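Consumer Research Methods, Unit 4: What a Survey Can't Tell You
Handout for section 3 - instructor: Farzana Bepari

Read this before the seminar. The Holton case is in the course packet and you will need the tables.

Most of you will end up with a survey in front of you at some point, and someone will want you to say what it proves. My advice is to start from the position that it proves very little and make it work for every inch.

Take the Holton study. The company mailed a questionnaire to 1771 households and got 189 back. The report then says that "most customers" prefer the new checkout. Most of whom? Someone who fills in four pages about a checkout is a person with feelings about checkouts. The households that threw the thing away may have felt the same way, or they may not, and the report has no means of knowing. It never mentions the problem. Carmela Fontana's commentary in the packet is kinder to the authors than I would be, but she makes the same point on her second page.

Weighting does not get you out of this. You can adjust for age and region until the sample looks like the census, and the people in it are still the people who answered. If the older respondents who replied are unusual older people, counting them twice makes things worse.
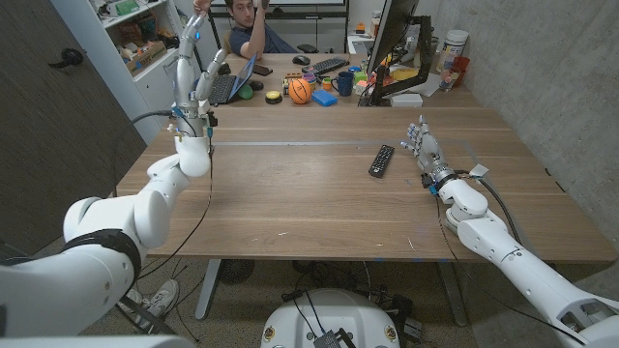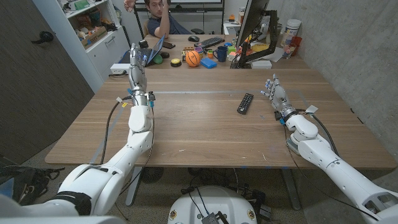
Now the wording. Question 7 in the Plumadholm survey asks, "How much did you enjoy the faster service?" Two claims are tucked in there before the respondent has picked up a pen: that the service was faster, and that there was something to enjoy. I would throw out the answers. The authors built a chart on them.

Order matters too. The Caruso questionnaire asks about prices first and overall satisfaction last. The Mostama one does it the other way around. The two are then compared in a single table as if they measured the same thing. Maybe they do - I would want to see one of them rerun with the order switched before I believed it.

A word on "margin of error," which students love to quote. It covers the luck of the draw in a random sample. It says nothing about bad questions, missing people, or respondents who tell you what they think you want to hear.

For the seminar:
Bring one published survey result you believed when you first read it. Find the response rate. If the report doesn't give one, write that down. Rewrite question 7 so that a person who hated the service could answer it fairly.

Fontana's commentary is required. The July supplement is optional and, in my view, padded.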